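Old office computers to be stripped and rebuilt for Gravevo homes

8 Jun 2026

14 shares | 7 comments

Households in Gravevo without a working computer will be able to apply for a refurbished desktop from September, under a scheme announced this week by the repair firm Femetti.

The firm has taken in 113 desktop machines from the offices of Oveck, the packaging company, which is replacing its older equipment. They would otherwise have gone for scrap. Femetti plans to take each one apart, test the main components and put back together as many complete computers as the parts allow.

Work is being done at the Lefèvre building, where the ground floor was fitted out as a workshop over the spring. The first machines are already on the benches. Femetti says it does not expect every one to be saved, and that a fair number will be used for spares.

Each case is laid on its side and opened before anything else is done. Dust is cleared from the fans and the slots, and cables are checked for damage where they pass close to metal edges. The processor socket is looked at under a strong light, as a bent contact there can be enough to rule out a board. Memory is tested separately and matched in pairs where possible.

Hard drives are handled apart from the rest. Oveck removed its own drives before the machines left its offices, and the rebuilt computers will be given new solid-state drives. Femetti says this should make the biggest difference to how quickly they start up and open programs.

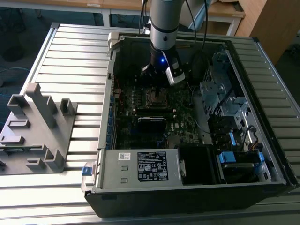 Several residents have asked whether the computers will be too old to be of much use. One reader, writing in response to our earlier notice about the scheme, said her last second-hand desktop had lasted less than a year before the power supply failed, and that she would want to know those had been checked as well – "and not just switched on to see if they go". She also asked who would pay if something went wrong after a few months.

Femetti says power supplies will be run under load for 4 hours before a machine is passed, and that any supply that is noisy or gives unsteady readings will be taken out. Rebuilt computers will come with a one-year guarantee covering parts and labour. Repairs under the guarantee will be carried out at the Lefèvre building, and people who cannot bring a machine in will be able to ask for a collection.

The computers will be supplied with a free operating system, an office package and a web browser already installed. A keyboard and mouse are included. Screens are not, although a small stock of used monitors may be offered separately if enough can be found.

Applications will open in September. Priority will go to households with school-age children and to people looking for work. There will be no charge for the computer itself, but a small fee may be asked for delivery outside the town.

The firm has set aside some 2000 euros for drives, fans and cables, and hopes to keep spending within that by reusing parts from machines that cannot be repaired. Boards and metalwork that are of no further use will be sent on for recycling – cases included, unless a replacement panel is needed for another machine.

Femetti is also interested in hearing from other local offices with desktops to clear, provided the machines are complete and have been stored indoors. Laptops and printers are not being accepted for the time being.

Share this article
7 comments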